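Keeping black clothes black

Posted 22 Feb 2026 in Laundry and Linen

I have been meaning to write this one since December, when I pulled a favourite top out of the drawer next to a brand new one and saw that the old one had gone the colour of a wet pavement. It had been a lovely deep black once! I have since changed nearly everything about how I wash dark things, and my blacks are lasting far longer than they used to, so let me pass on what has worked in our house.

Start by turning everything inside out. Most of the greying on cotton comes from rubbing, with tiny fibres lifting on the surface and catching the light, and if the outside is tucked away then the inside takes the wear. Do up zips and hooks while you are at it, and keep jeans and towels out of the load altogether (towels shed fluff on anything dark, and you will be picking it off for a week).

Wash at 30 degrees on a short cycle. I was brought up on hot washes and it took me a long time to trust a cool one, but for a top that has only been worn to the shops it is plenty. Use a liquid, as powder can leave pale streaks in a cool wash. I buy Munine, which is made for darks and has hardly any scent, though any gentle liquid will do. Go easy with it too. Half a capful is enough for a small load, and too much leaves a dull film that looks just like fading.

If you do have that film already, try one extra rinse with a small cup of white vinegar in the drawer before you give up on the garment. The smell goes as it dries, I promise. 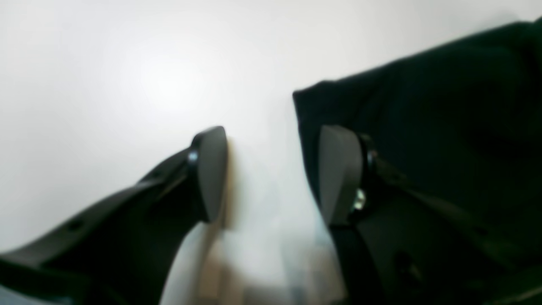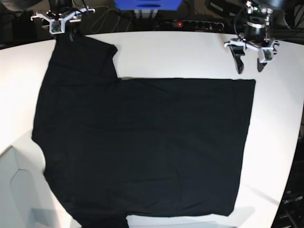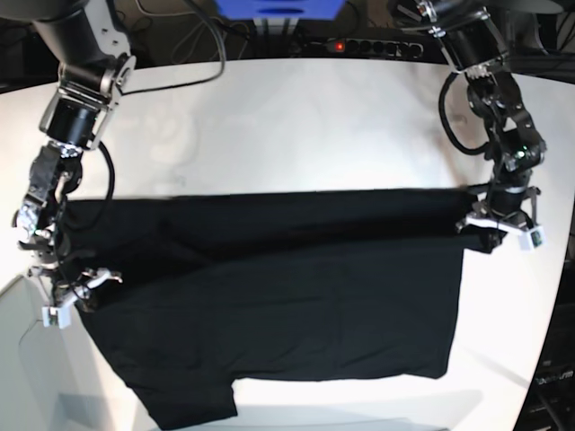

Black fabric laid out on a white table, second and third pictures.

Drying is where I used to go wrong. Strong sun is wonderful for sheets and dreadful for blacks, so hang them in the shade, still inside out, and bring them in as soon as they are dry. On wet days I use a Limano airer on the landing with the window open a crack. Give each piece a good shake first and smooth the seams with your hands, and you may find you can skip the iron. If you can't, iron on the wrong side or put a thin cloth over the top, or you will get those shiny patches that never quite come out.

Fold on a pale surface if you have one. Bits of lint and stray white hairs are easier to deal with at this stage than when you are halfway out of the door. A lint roller is fine, but a slightly damp rubber glove, stroked in one direction, does the same job for nothing.

And if a cotton top really has gone grey, a packet of machine dye will often bring it back. Weigh the garment dry and check the packet, and remember that polyester stitching usually stays the colour it was. Run the empty machine on a hot wash afterwards, twice if you have whites waiting.

Next time: getting candle wax out of a tablecloth.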